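Marks for demonstrations

The Tudska club marks its towel-folding project on one number: how many folds the trained policy completes out of 100 attempts. I think this is the wrong thing to mark, and I said so at the April review.

A policy learns from what it is shown. Team Feltov handed in 900 demonstrations, recorded quickly, with the towel started square to the table nearly every time. Team Nudix handed in 127, with the starting position changed between runs and the failed grasps labelled as such. Feltov scored 11 points higher and took the prize. The test towel also started square.

Students read a mark scheme closely. If the final score is all that pays, they will record easy cases and plenty of them. A crumpled start is slow to record and it lowers the average — so it gets left out.

My proposal is to give half the marks to the data set, judged by replaying a random sample before any training is done.

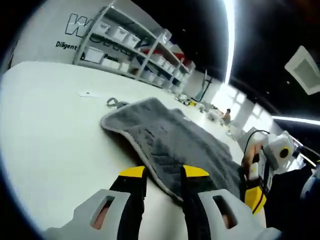
Bheki Tshabalala objects that replay marking rewards tidy hands over good engineering, and that two markers at Trindade could not agree on what counted as a clean grasp. The second point is fair. A written definition of a grasp, issued with the grippers, would deal with most of it.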